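How Does an Airline Seat Get Its Price?

Two people can sit side by side on the same plane and pay very different fares. One might have paid twice as much as the other, even though the seats are the same size and the plane lands at the same time for both of them. This page explains why.

A seat is an odd thing to sell

A shop that doesn't sell a sweater today can sell it tomorrow. An airline can't do that with a seat. Once the plane takes off, an empty seat on that flight can never be sold. Airlines try hard to fill every seat, but they also don't want to sell all of them too cheaply.

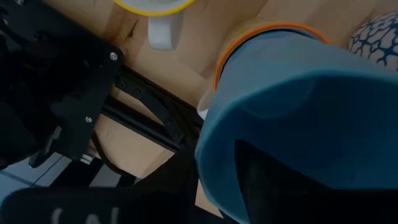 Photo: Ffion Skyrme

Fare buckets

To solve this problem, airlines split the seats on each flight into groups. People who work in travel often call these groups fare buckets. They aren't real buckets, and you can't see them on the plane. They are lists kept in a computer.

Imagine a small plane flying from Ilthorpe to Grokunia with 53 seats. The airline might put 11 seats in the cheapest bucket and 17 in the next one. The other 25 go in the most expensive bucket. When the 11 cheapest seats are gone, the next person to book pays the higher price.

The airline can also move seats between buckets. If a flight in May is filling up slowly, more seats may be put in the cheap bucket. If there is a big soccer game in Grokunia and lots of fans want to travel, the cheap bucket may be closed early.

Who decides?

Mostly computers do. They look at how many people took the same flight in past years, how many have booked so far, and how many days are left. People called revenue managers check what the computers suggest and change it if they need to. "Revenue" is the money a business takes in.
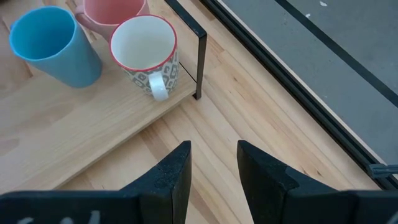
Travel and Transportation

Does it always cost less to book early?

Often, but not every time. Very early fares can be high too, and sometimes an airline holds a sale when a flight still has lots of room. Families often book early, while people on work trips may need to leave the next day and will pay more to do it.

What about bags and snacks?

Some tickets include a suitcase, a meal and a seat you can choose. Others include only the seat, and you pay for each extra thing. A cheap ticket can end up costing more than it seemed to at first — it helps to add up everything before you compare.

Words to know

Fare: the price of a trip.
Fare bucket: a group of seats sold at the same price.
Revenue: money a business takes in.

Last updated 8 September 2023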